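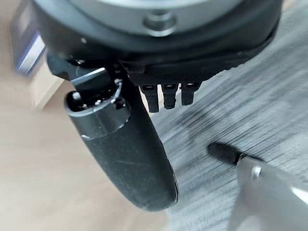 Item 382, housing and arm, before cleaning.

The form had a field for function, and the field would not accept a blank.

Slavica Stojanovska had been assessing parts for Bakke long enough to know the workarounds. A period would satisfy the field. So would a space followed by a letter. She had used both in her first year and had been asked about both in December, when the annual review of incomplete records came around, and since then she had made it a rule to type a real word.

Item 382 had arrived in the Clandilthorpe consignment with the rest of the stock from the closed plant. The transfer sheet listed it as "unit, round, w/ arm." The sheet had been filled out by Gilmar Miranda, who had worked at Clandilthorpe until it closed and was now paid by the month to answer questions about what had been in it.

She set the unit on the bench and filled in the easy fields. Housing: plastic, black, matte. Disc: silver-gray, smooth, small recess at center with raised rim. Arm: black, curved, rounded at the tip. Condition of arm: light scuffs, dust. Under attachments she wrote "pegs, three, unequal length," and the form asked her for a part number for each peg. She entered "none found" and the form accepted it.

Function remained.

She tried the arm. It moved through a short arc, met resistance and stopped. When she let go it stayed where it was. She moved it back. Nothing on the rest of the unit changed position that she could see, and no sound came from the housing. She repeated this with her other hand on the disc, to feel for rotation or vibration, and felt neither. She recorded the result as "arm travels, no observed effect."

At the top of the arm, above the collar, was a small angular tab. It looked like a latch. She pushed it, pulled it and pressed it straight down. It did not move in any of the directions she considered reasonable, and she did not try the others. The form had a line for components at risk of damage during testing. She listed the tab there.

She called Gilmar Miranda.

"Round, with an arm," he said. "Yes. We had those."

"What did they do?"

"They were on the wall behind the Proltine line. One per station."

"What did the operator use them for?"

"You moved the arm at the start of the shift."

"And then what happened?"

"Then you started the shift."

She asked if the unit had been connected to anything. He said that it had been mounted on a bracket, and that there might have been a cable on some of them, but he had never seen one opened. Maintenance had belonged to a contractor named Rundance. Rundance had come in twice a year, moved each arm, signed a card and gone home. He had assumed that Rundance knew.

"Was there ever a shift when the arm wasn't moved?"

He took some time over this. "Once," he said. "A new man at the end station. He was told at lunch and he went back and moved it."

"Was there any difference in the output?"

"They threw out what he'd made in the morning."

"Was it defective?"

"It hadn't been checked. The arm hadn't been moved."

She thanked him and wrote down what he had said in the order he had said it.

The Rundance service records were in the consignment too, in a box she had already logged. There were 1,129 cards. The printed part of the card had four lines: station, date, arm moved, initials. The third line was a check box. She read cards until she was satisfied that the box was checked on all the ones she was likely to read, and then continued to the bottom of the box, because the procedure for documentary evidence did not provide for sampling.

On 22 of the cards someone had written a remark in the margin. Most were "stiff" or "stiff, ok." One said "pegs?" with no further entry. On the last of them, in the same hand as the others, was the sentence "Asked at office what this is, office will ask." She checked the correspondence file for a reply. The office had asked Bakke.

The letter was short. It requested a description of the wall units at the Clandilthorpe site and their purpose. A receipt stamp had been applied in the upper corner, and below the stamp was a routing code that she recognized. It was the code for her own desk. The initials next to it belonged to the assessor before her, who had retired and left a clean drawer.

She returned to the bench. The arm was where she had left it. She considered the three pegs again – longest on the left, shortest on the right – and the small slot near the top of each. Something could have hooked there, or passed through. She tried a length of wire in the first slot. It fit, and this told her about the wire.

There was a procedure for opening a housing. It required a stated function, so that the assessor could confirm that opening the unit would not impair it. She read the paragraph and its footnote. The footnote referred back to the paragraph.

At the end of the day she reopened the record and placed the cursor in the field. She typed "To be moved at start of shift." The form accepted it and issued a label, which she attached to a tag and tied around the arm. The label read ITEM 382, ASSESSED 19/09/2025, S. STOJANOVSKA, and beneath that, in the space where the system printed any handling instruction it could derive from the record, it read MOVE AT START OF SHIFT.

She was first in the next morning. She hung up her coat, turned on the bench light and moved the arm. Then she signed the sheet and took item 383 out of its box.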